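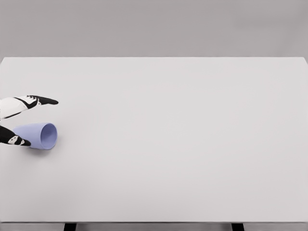

A robot hand with its fingers spread around a cup lying on its side. The cup, the table and the hand were all drawn by a computer.

Home Space Animals Machines Try It Ask Us

Why Did the Robot Keep Dropping the Cup?

Picking up a cup is easy for you. You probably don't think about it at all. For a robot, it is hard work, and a small mistake can spoil the whole job.

At the Prukon lab in Plumidstead, a team is teaching a robot hand called Rustad to pick up a cup that has tipped over and stand it up again. In November the lessons went wrong.

Practice inside a computer

Rustad does most of its practice in a simulation. A simulation is a pretend world that runs on a computer, a bit like a video game. It has a pretend table, a pretend cup and a pretend hand. The program that runs this one is called Nosidel.

A pretend world is a safe place to make mistakes. If a pretend cup falls off a pretend table, there is no mess to sweep up. The computer puts the cup back and the hand tries again. It can do this all night while the team is asleep.

What went wrong

One night, Rustad made 534 tries. In the morning the team looked at the results. In 464 of those tries, the cup had been dropped.

This was strange. The day before, the hand had been doing well. It could get its fingers on both sides of the cup, close them, lift the cup and set it down on its base. Now it closed its fingers, began to lift, and the cup slid out.

The team first thought the fingers were not squeezing hard enough, so they told the hand to squeeze harder. That made things worse. The cup in the lesson is narrow at the bottom and wide at the top. When you squeeze a shape like that too hard, it can shoot out sideways. You can feel this with a wet bar of soap.

Finding the fault

When engineers look for a fault, they try to change one thing at a time. If you change lots of things at once and the problem goes away, you can't tell which change fixed it.

The team put the squeeze back to where it was. Then they slowed the practice down and watched one try, very slowly, from start to finish. The fingers were closing in the right place. They were closing at the right speed too. But the moment they touched the cup, it began to slip, as if it were covered in butter.

So they checked the cup. In a simulation, every object has a list of numbers that says how it should act. One number says how heavy it is. Another says how much it grips the things it touches. That grip is called friction. Friction is what stops your shoes from sliding when you walk.

Someone had updated Nosidel the evening before, and the update had set the cup's friction number back to zero. The hand had spent all night trying to lift a cup with no grip at all.

Putting it right

Typing in the correct number took less than 5 minutes. Finding out which number was wrong took two days.

The team also had to throw away everything Rustad had learned that night. The hand had picked up some odd habits from the slippery cup - it had started to hook one finger inside the rim and drag the cup along. That would be a bad way to pick up a real cup, especially one with a drink in it.

Now the program checks its own numbers before each lesson. If one of them looks wrong, practice does not start, and a message goes to the team.

Why it matters outside the computer

A robot that learns the wrong thing in a pretend world may do the wrong thing in the real one. A real hand that squeezes too hard could crack a cup or pinch a person. The real hand at Prukon has a large red stop button next to it, and one adult has to stand by the button whenever the hand is switched on.

Words to know

Simulation - a pretend world that runs on a computer.
Friction - the grip between two things that touch.
Fault - something in a machine or program that is not working as it should.
Update - a change made to a program.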